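Come and spend the winter dyeing with us: call for participants, Lolusov Natural Dye Group

Closing date for expressions of interest: November 13, 2018

We are looking for people who would like to join us in the new year for a long, messy and very enjoyable look at colour from plants. The group meets from January in the upstairs workshop at Kilano, and there is room for new faces at every session. You don't need to have dyed anything before. You do need to like getting your sleeves wet!

What we are doing

Our subject this time is pinks and reds. Last winter we spent on yellows, which are easy to come by (onion skins, weld, almost anything you pull out of a hedge), and everyone went home wanting something harder. Madder is the root most of us will start with. It can give you brick, coral, salmon, a brownish plum or a very disappointing beige, depending on the water, the heat and how patient you are feeling. We want to find out what it does with the water here, which is hard, and with the kinds of cloth people have at home.

Each participant takes on a small set of samples and keeps notes on them: what the cloth was, how it was washed beforehand, how long it sat in the pot and what came out. The notes go into a shared swatch book. There are 232 swatches in it already, all labelled, and it is a lovely thing to sit down with over a mug of tea. We would like to see it get a good deal fatter by spring.

Pinks don't have to be even to be welcome. A patchy piece often teaches you more than a flat one, and some of our favourite pages are the ones where somebody crammed too much into too small a pot. 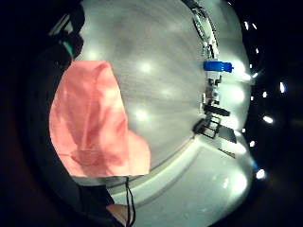
Salmon pink, folds and all.

Who can take part

Anyone aged 16 or over. We have had retired chemists, knitters, a beekeeper and two sisters who wanted curtains. If you sew, weave or print, come and bring your own cloth. If you do none of those things, come anyway, and we will find you an apron and a spoon.

The workshop is up one flight of stairs, and there is a lift at the Trundum Street end. Please tell us if standing for long stretches is difficult, as plenty of the work (winding, labelling, weighing, stitching swatches) can be done sitting down. Those of you with wool or lanolin allergies should mention it too. We can keep you on cotton and linen quite happily.

What we ask of you

Come to at least four of the six sessions. Each one lasts a morning, with a long break in the middle while the pots do their work.

Keep your sample notes up to date. They can be short and they can be scruffy, but they must have the weights in.

Help to clear up. Dye pots are heavy and the sinks are small. 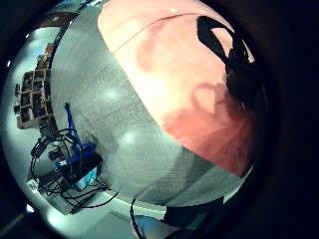
What you get

All the madder, mordant and test cloth is provided. You also get a set of your own samples to keep, a copy of the recipe sheets, and a place at the open day when we hang everything up and argue about which red is best (Oduor Rashidi will tell you it is the one from his own garden, and last time he had a point).

There is a charge of £52 for the whole run, which covers materials and room hire. We have a few places at no cost for anyone who would find that difficult. Just write "free place" in your message and we won't ask you anything more.

Who runs it

Faith Rweyemamu leads the sessions and has been growing dye plants at the Lyimo allotments for longer than the group has existed. Eetu Tuominen looks after the swatch book and is the person to ask about wool. Jeptoo Masanja does the bookings.

How to join

Send a few lines to Jeptoo Masanja, care of the Kilano front desk, or fill in a card when you are next in the building. Tell us your name, how to reach you, whether you have dyed before and what you would most like to try. A favourite old pillowcase that needs a new life is a perfectly good answer.

We will write back to everybody before the end of the year with dates and a short list of things to bring. Old shoes are on it.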